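Filed under: Talks / Home Workshop

Speaker notes, Seidel build, part 2

Open with the printed parts. Linkages in black, 27 hours on the printer, 60 screws per pair. Mention the Proden bearings only if asked.
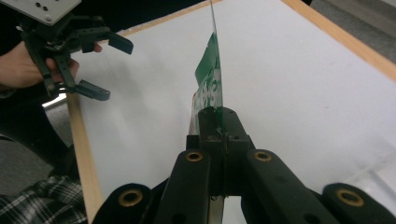

Jaw alignment was the slow part of the build. The two pads have to close parallel or thin stock rotates out of the grip. Clear plastic sheet is my usual check - held edge-on at the block seam, any twist shows against the white board. Pause on the seam, then go to the shim table.

Close on cost: 2,590 for the pair, tools excluded. Questions.

2 comments | Share
Contact | Back to top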